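Vosmont gripper kit, two months in: worth it?

lwazi_m
Original poster
Bought the Vosmont two-finger kit in October for our bench arms. It comes with the fingers, the wrist camera and a year of their Satine software. Paid 700 per arm.
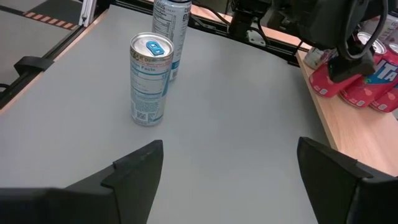
Setup took me most of a Wednesday. The mount bolts went in fine but the camera calibration failed twice before I found out the lens cap film has to come off first (page 76 of the manual, under Storage). Since then I've logged 362 picks on drink cans with 104 misses. Most of the misses are on slim cans. Is that normal for this kit?

dunleavy_bench
No. That's a lot of misses. What grip force are you running? Default is too low for aluminum cans.

lwazi_m
Default. I didn't want to dent them.

dunleavy_bench
Go up two steps. You won't dent a full can.

nosipho_dp
I'd leave the force alone and look at the approach height. We run the same fingers at Bedbridge and slim cans tip when the arm comes in high and touches the top edge. Lowered ours 15 mm and the tipping mostly stopped.

dunleavy_bench
Tipping and slipping are different problems. He said misses.

nosipho_dp
Satine logs both as a miss. That's my main complaint with it — you have to go through the clips one at a time to see which you got.

kettle9
Returned mine. Hardware is OK, software license is too much after the first year. You can drive those fingers with free stuff if you're willing to write the config.

lwazi_m
Went through 20 of the missed clips. 13 were tips, the rest slid out on the lift. So you're both right I guess. Will try the height first and then force, one step.

nosipho_dp
Recalibrate the camera after you change the height. Support told us it wasn't needed and it was.

kettle9
Their support also told me the rubber pads were covered. They aren't.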